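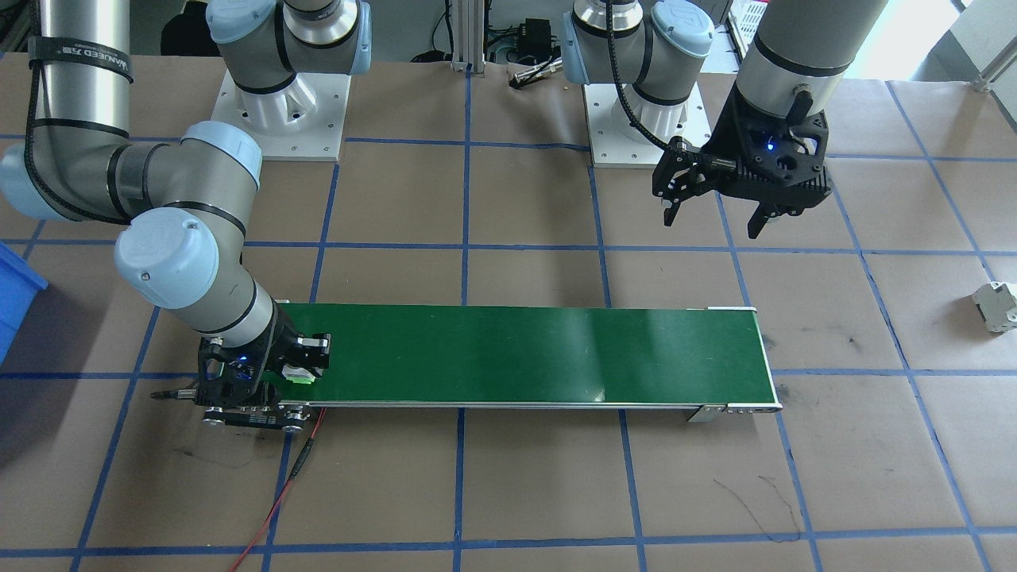 *Gripper at the left end of the conveyor belt*

**Follholm Reining Horse Club**
Minutes, 12 February 2022

Present: Benedikt Lüthi (chair), Jonas Thaler, Emil Lanz, Vinzenz Ammann. Sinan Tuncer joined for item 3. Minutes taken by J. Thaler.

**1. Previous minutes**
Approved with one correction. The mare listed as "Umov" is registered as Umow.

**2. Spring schooling show**
To be held in May in the main arena at Follholm. Entries limited to 25 horses. Classes: Green Reiner, Youth, Non Pro, Open, and a two-year-old in-hand class if enough owners want it. Patterns will be posted at the gate the evening before. Emil asked that the warm-up pen close during the Youth class as it did last year. Agreed.

**3. Footing**
Sinan dragged the arena twice this month and found the base uneven along the north rail, mostly where horses are rolling back. He wants more sand there before anyone runs full stops on it. Zürcher can deliver but needs two weeks' notice. Benedikt will order. Until then riders are asked to stay off the north rail at speed.

**4. Stallion Skulley**
Vinzenz reported that Skulley will stand at Follholm again this season. Club members get 200 off the breeding fee. Nine mares are booked so far, Umow among them. Mares coming from outside need a current negative Coggins and a clean culture before they are unloaded. Mare care is billed by the owner of the stallion and does not go through the club.

**5. Stalls**
17 stalls are rented. The latch on the foaling stall is still loose. Emil to replace it.

**6. Other business**
Jonas has two used sliding plates sets for sale, size 1. Vinzenz asked again about trailer parking behind the hay barn. Left for next meeting.

Meeting closed after item 6.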